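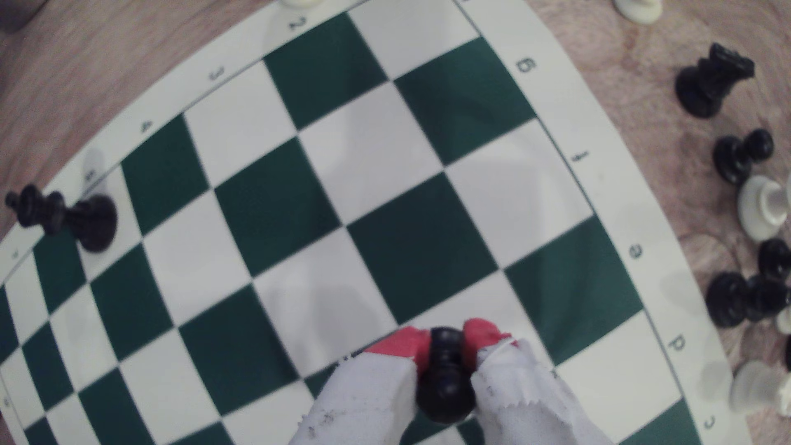 Mostex roll-up chess set: board and pieces reviewed

Bevan Lowther

The Mostex is a green and white vinyl board sold with a full set of black and white plastic pieces and a drawstring bag. I paid 47 for it and have used it since January, mostly on a wooden table at home and every Saturday at the club.

Board

Vinyl is the right material for this job. It wipes clean, rolls up small and weighs little. Mine came out of its tube with a curl at both ends and needed 3 days under books before the corners stayed down. The older Burnar board I own took longer, and one corner still lifts.

The dark squares are a plain deep green with no shine to speak of under a ceiling light. Rank numbers and file letters are printed in the white margin, outside the playing area. They are small. I can read them from a chair without trouble, but a beginner learning notation may want something larger – the Kingi board is better in this respect.

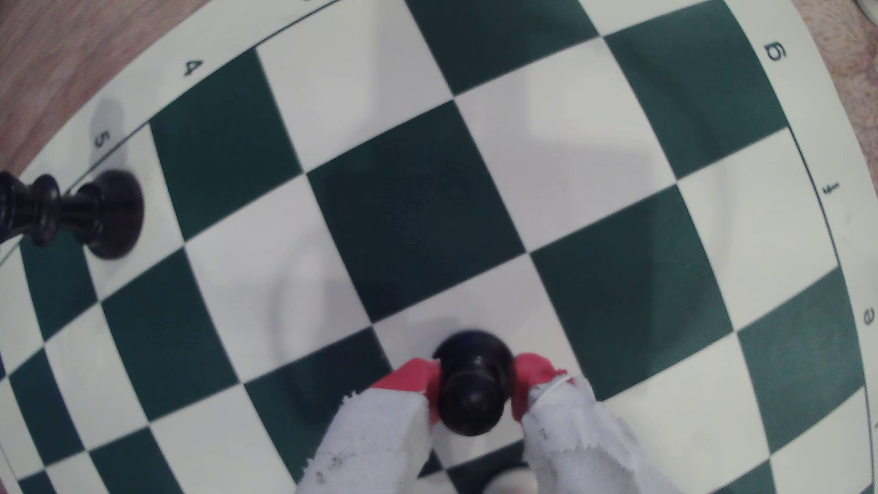

Black pawn over the board, with a toppled black piece to the left.

Pieces

The pattern is close to standard Staunton. The king carries a proper cross, the rook has a cleanly cut top, and the pawn has a round head above a wider collar. Black is finished in gloss and shows fingerprints. I would have preferred matt.

Weighting is the weak point. A king knocked at the shoulder goes over more readily than the one in my Trisora set, which cost 147 and is a good deal heavier. Pawns are steadier for their size. Bases slide well on the vinyl and make little noise. On bare wood they are louder, so captured pieces are best put down on a cloth during evening games.

Spares

Mostex sells replacement pieces singly, and a second board on its own. Mostex also lists a weighted version at 79. I have not tried it, but for regular club use I would look at that one first. For home and travel the standard set is adequate, and the board is the better half of it.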